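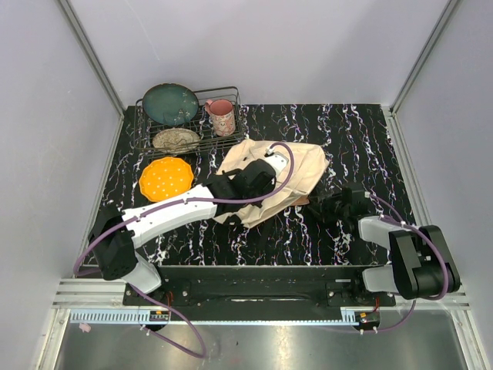
*Fig. 1. Station 3: both arms, one bag.*

**Manipulation Lab, Handout 4: Cloth, or Why Your Code Worked on Blocks**

Instructor: Mathis Besnard
Revised 2018-08-18

You have spent three sessions moving rigid objects from one spot to another, and you are feeling pretty good about it. Enjoy that. A block has six numbers that tell you where it is. A canvas bag has as many as it feels like having, and it changes them when you touch it.

Read the whole sheet before you power the arms. I know you won't, so the part about the stop button is in bold.

## Before you start

- Run the Wostby calibration on both arms. The file from last January is still in the shared folder and still wrong.
- Check that the purple cables have slack through the full reach. A loop that looks generous at home position can get short in a hurry.
- **Find the stop button with your hand, without looking.** Now do it again.
- Leave the dishes in the rack. They belong to the Plundska exercise, and the teams doing that one have suffered enough.

## Part A: Two arms, one bag

Bring the left gripper to the upper edge of the cloth and the right gripper to the side facing it. Plan both approaches in the same coordinate frame. Teams who plan them separately get to learn about collisions, and so does everyone within earshot.

Approach slowly. Log 500 samples per attempt, including the ugly ones. A folder of nothing but perfect grasps tells me you deleted some.
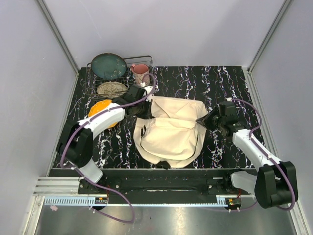
## Part B: The wrist view

Switch to the gripper camera. Your job is to find the zipper and mark the slider, the pull strap and the little black tab at the edge of the bag. Label by hand first, then run Cakum and compare.

Watch the tabletop. It is dark and glossy with bright white streaks, and Cakum has been known to admire those streaks at length while ignoring the bag. If your detector reports 56 zippers, lower your opinion of it and raise the threshold. 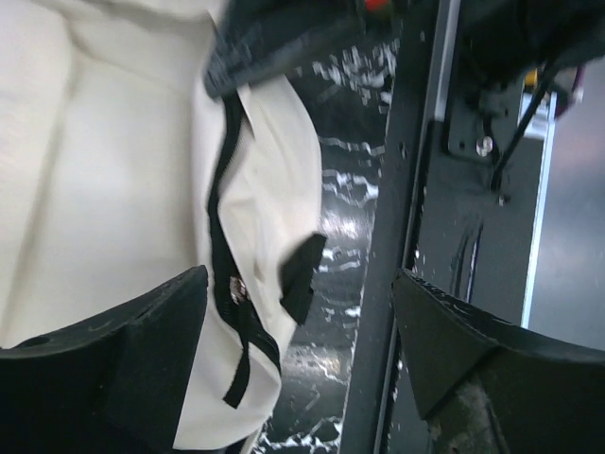 ## To hand in

1. Your log, unedited.
2. One page on your worst attempt. What did the planner believe, and where was the cloth?
3. Hand labels and Cakum labels for the same frames.

Skip the paragraph about how robots will change the world. I have several already.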